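Second Teardown Cell: What We Are Asking For and When
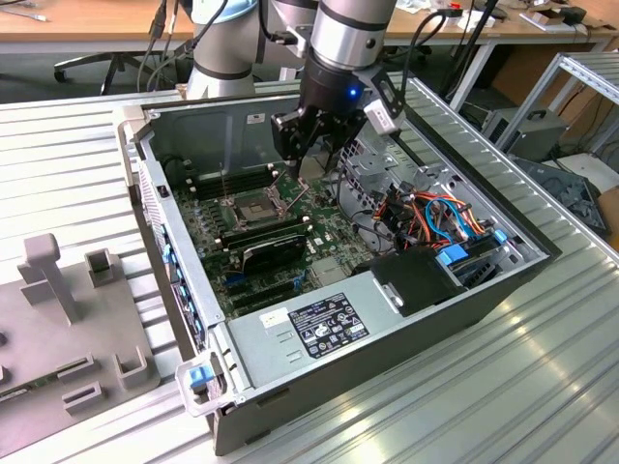 The arm over an opened desktop tower, with the fixture plate alongside.

The equipment request for the Prostumcombe shop goes in at the end of June. Most of it is for a second teardown cell to work next to the one we have. The current cell handles desktop towers only, and there are 243 of them on the shelves waiting for a turn.

We looked at two ways to do this. Orlandini quoted a complete cell, with table, arm, gripper and a year of service. Flatero quoted the arm and gripper alone, which would leave us to build the table and mount everything ourselves. The Flatero price is lower, but it does not include cables, a spare set of fingers or any setup time. Once those are added the gap is small. We are leaning toward Orlandini, mostly for the service year.

Fixtures are a separate line. We print the plates in house, and each new case shape needs its own posts and brackets. Last year's budget had nothing for this and we paid for filament out of general supplies. This time we are asking for $1564, which should cover plates for both cells plus a few that come out wrong.

The item people forget is floor space. A second table needs clear access on three sides, so the shelving by the back door has to move before delivery. Furnel can do the electrical work but wants roughly 23 days' notice. That means booking them before the request is approved – they have agreed to hold a date without a deposit.

Not in this request: a second sensor module for the existing gripper, laptop fixtures, and new chairs. Those can wait for the fall round.

If your group plans to use the new cell, send in the case models you expect to bring and how many of each. A short list is fine. We need it by noon on Monday so the fixture line can be checked against it.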